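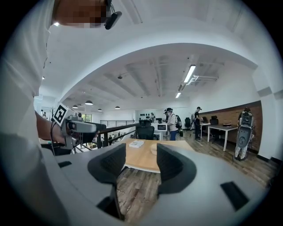
What went wrong with the Kamimura grippers in December?
The left gripper kept dropping out of sync with the right one. Out of 3,109 recordings, 2,355 were clean and the rest had to be set aside, so we went digging!

How did you find the fault?
Bhavana Nair replayed the bad runs side by side and spotted the gap growing after 33 seconds. It was a lovely bit of detective work. She traced it to a worn cable plug

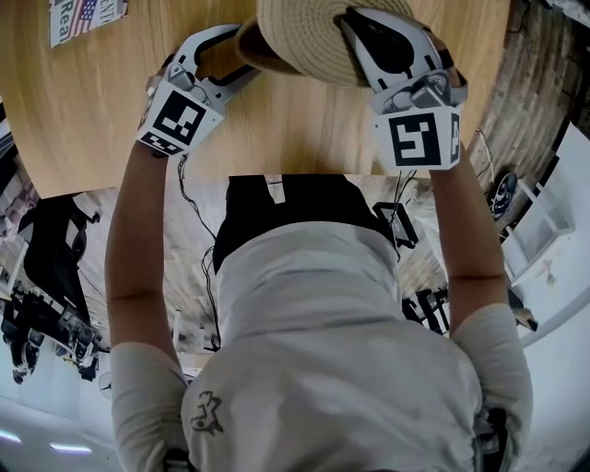
that let go for a moment whenever the wrist turned far enough. New plugs went on both sides, and we now test each pair for 60 seconds before a session.

Is there anything to watch for on the floor? 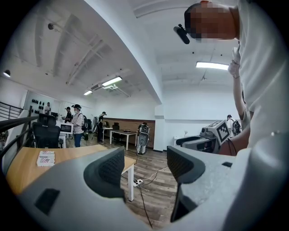
Trips are our other big safety topic, and Iestyn James loves talking about them (ask him!). Anyone holding two grippers is watching their hands. Black and white cables running over the planks to a power strip by the desk are easy to miss, so check your path first and tell Iestyn if a plug feels loose.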